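I have been getting quotes for the back slope since January, and I'm starting to think the word "native" adds a third to any price.

The first company, Kostitz, sent a man with a tablet who stood on the patio for ten minutes and told me the whole yard wanted to be a meadow. I asked him what the meadow would look like in August of its second year. He said it would "find its balance." I have seen several yards in this neighborhood finding their balance, and most of them are thistle.

His proposal arrived on a Tuesday and ran to 3 pages, one of which was a list of awards. I looked up the newest one. It was given by a trade group the company pays to belong to, in a category for hillside yards of medium size with a water feature. I would like to know how many other people entered. I don't have a water feature and I don't want one.

Then there was the soil test. They wanted 140 dollars for it, and the result said clay. I have owned a shovel for years. I could have told them clay.
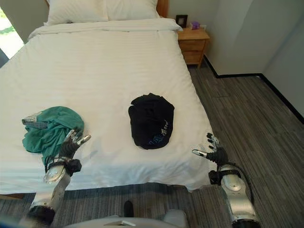
Laundry on the bed, the teal one still in a heap.

The second quote came from Duván Muñoz, who works alone and doesn't have a website that I can find. He walked up the slope, which the first man never did, and kicked at the railroad ties and said two of them were rotten. He wants to pull those, put in stone, and plant 40 plugs of sedge along the top to see what lives before spending anything more. I liked that. I also noticed he was vague on when he could start, and "after the rain" is not a date.

The reviews don't help. Beyene Gardens, the third name on my list, has 88 of them and nearly all say "totally professional" and nothing about plants. One person was angry about a gate. I trust the gate person most, but I still can't tell from it whether they can build a wall.

My neighbor swears by the drip system she had put in, a Fena, with an app that is supposed to know the weather. It was running on Sunday in a downpour. She says that was a setting.

So for now the slope stays as it is. I've asked Duván for a price on the ties and the stone by themselves, in writing, with a start date on it. The sedge can wait until I see how he handles the wall.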